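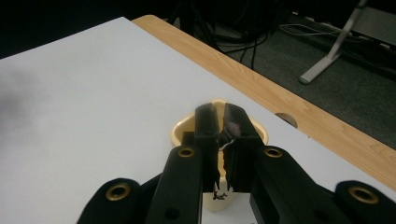 So we finally made it out to Mirani! I've been talking about this island for so long that my sister had stopped asking when we were going, and then in February a cheap fare popped up while I was eating breakfast and I just bought it. Two tickets, no plan, one very surprised sister.

The ferry leaves from Lenirville at 7 in the morning, and I'd tell anyone to get the early one even if it hurts. The water is flatter, and you get a seat on the top deck without having to elbow a family of six. The crossing took us just under two hours. I ate a terrible egg sandwich and loved every minute.

We stayed three nights at a little guesthouse up the hill from the harbor, run by Efthymia Kouris, who picked us up from the dock in a truck with no back window. The room was plain and clean, the bed was great, and the shower had two settings, both of them cold. After a day of walking in that heat I didn't mind one bit. Breakfast is included – papaya, toast, and a sour yellow jam I never did learn the name of. I asked twice. I should have written it down.

The big thing to do is walk up Grutovero, which the locals call a hill and I would call a mountain (it's 1165 feet, but it starts at sea level and the trail has not heard of switchbacks). We went with a guide, Wiremu Te Moana, mostly so we wouldn't take the wrong fork near the old water tank. He charged us $15 each and stopped every time I wheezed, pretending to look at birds. From the top you can see both coasts and the reef on the north side, that crazy pale green. My sister cried a little. She says it was sunscreen.

Bring more water than you think. I took one bottle and ended up drinking half of hers, and I heard about it all the way down.

Food! Go to Sellel, the blue place past the church, and get the grilled fish with lime and whatever rice they're doing that night. Get there by 6 or it's gone. We showed up at 7 the first evening and had crackers for dinner. The second evening we were at the door at 5:30 like a couple of retirees, and I regret nothing.

I wish we'd had one more day for the north beach. We only got there on the last afternoon, with an hour before the ferry, and I spent most of it looking for my other sandal. Still haven't found it. Diane, if you're reading this, you were right about the water shoes.

Next post will be the packing list a few of you asked for – I'm still unpacking, so give me a bit.

Contact | © Hema Sastry | Back to top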